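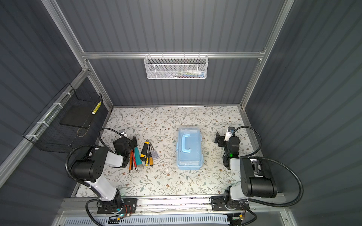
Attachment 1: Case at the center of the surface, hand tools laid out to its left.

Ticket: Lid on Ilteck storage case does not close flush with tools packed
Category: Storage / hand tools
Opened by: Trurkia bench group
Status: Closed, one item carried over
Priority: Low

Description

The light blue translucent case used for the hand tools at the Trurkia bench no longer closes flush once it is packed. The latches on the left side engage. On the right side the latch nearest the rear engages only with hand pressure on the lid and releases again when the case is lifted by the handle. Observed gap between lid and body at that latch: 2 mm. Empty, the case closes normally.

The case is an Ilteck, handle on the lid, latches along the sides. The tools are from the Jandar set. The problem was first noticed in February, after the contents were changed from the older Wieczorek tools. No damage reported. The case has not been dropped as far as anyone on the bench knows.

Expected: all latches hold when the case is carried by the handle.
Actual: rear right latch opens in most attempts.

First response

Please confirm the following before we look at a replacement lid:

1. Latch pins and hinge points checked for cracks or white stress marks.
2. Lid groove clear of debris.
3. Packing order of the tools, including which way the handles face.
4. Where the case is kept between uses, and whether anything is stored on top of it.

Reply from bench

1. Checked with a flashlight. No cracks, no stress marks.
2. Groove wiped out with a dry cloth. A little grit came out on the right side. Gap unchanged at 2 mm.
3. No fixed packing order. Tools go in as they come off the table.
4. Stays on the work surface, lengthwise front to back. Nothing is stacked on it. Small items go in the baskets on the rails and do not share space with the case.
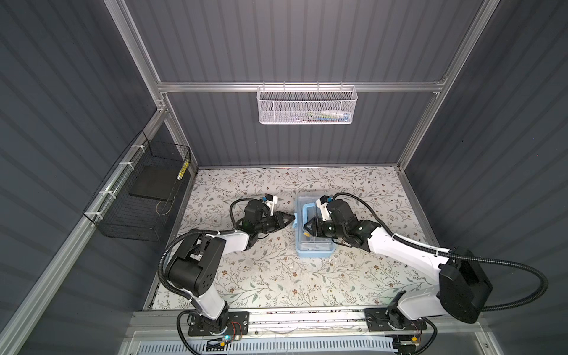
Attachment 2: Baskets on the rails — white mesh at the rear, black wire grid on the left.

Note on item 4: the pens or slim stationery items have their own place in the white basket and can be ruled out as loose items in the case. The black basket is fixed with zip ties and stays where it is. We would prefer not to move any of the Jandar tools to either basket. The mesh one is shallow and the wire one already holds a board.

Diagnosis

Lack of a packing order is the likely cause. The Jandar handles are thicker than the Wieczorek ones at the grip, and two handles crossed at the same end will stand higher than the case wall. The translucent lid helps here: press lightly on the closed lid and look for a spot where a handle touches the underside.

Test procedure sent to bench:

Step 1. Empty the case completely. Close all latches. Lift by the handle and hold for 90 seconds.
Step 2. Open, pack with no handles crossing, long tools against the left wall. Close. Lift and hold for 90 seconds.
Step 3. Repeat step 2 with the tools turned end for end.
Step 4. Repeat with the tools packed at random, as before.

Run each step until there are 16 closures in total. Keep the case in the same position on the surface for all of them and support it from below during the lift, with a hand's width of clearance.
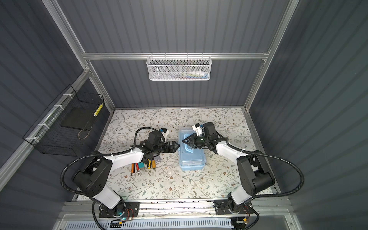 Attachment 3: Case in the middle of the table, handle loop raised.

Results from bench

Step 1: all closures held.
Step 2: all closures held. No visible gap at the rear right latch.
Step 3: held, except for one closure where a handle had rolled toward the middle.
Step 4: rear right latch opened 3 times.

Contact point found with the light-pressure check. It is at the rear right, where the ends of two handles overlap. There is a faint rub mark on the underside of the lid at the same spot. It can be felt with a fingernail but does not go through.

Resolution

Case and lid are within normal condition. No replacement lid ordered. Packing order for the Jandar set is now fixed:

Long tools first, along the left wall, heads to the rear.
Short tools next, heads to the front.
No crossed handles at the rear right.
Check through the lid before closing the latches.
Close the rear latches first, then the front.

The rub mark will be looked at again at the next tool count. If it has become deeper, the lid gets swapped. Old Wieczorek tools should not be mixed in — there is no room for them under this order.

Additional finding: work surface

While the case was being handled, the bench also asked about the marks on the printed surface. It has faint scuffs and scratches and a few small dark specks. The underside of the case was checked for burrs and none were found. Grit of the kind wiped from the lid groove is one possible source. Another is tools being slid across the surface to the case.

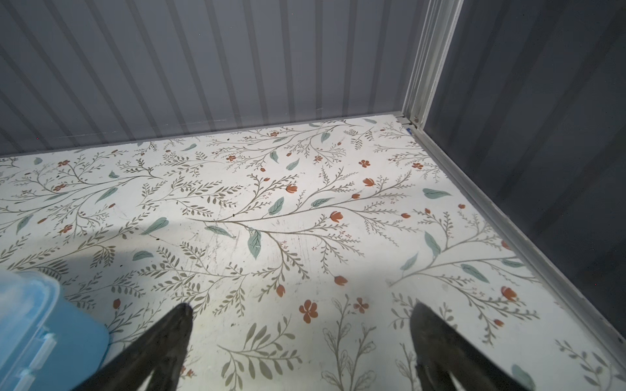
Carried over: surface cleaning

Wipe with a damp cloth, then a dry one. Start at the rear corner and work toward the front, lifting the case clear first. Do not use a scouring pad on the print. Pick up the tiny blue mark or fragment next to the base of the corner post, if it is loose, and compare it with the case and the pen caps. If it matches the case, reopen this ticket and attach a close-up of the latches.

Scratches that stay after cleaning can be left. Covering replacement is handled under a separate request and needs the surface dimensions from the bench.

Ticket closed by Trurkia support. Surface cleaning remains open with the bench.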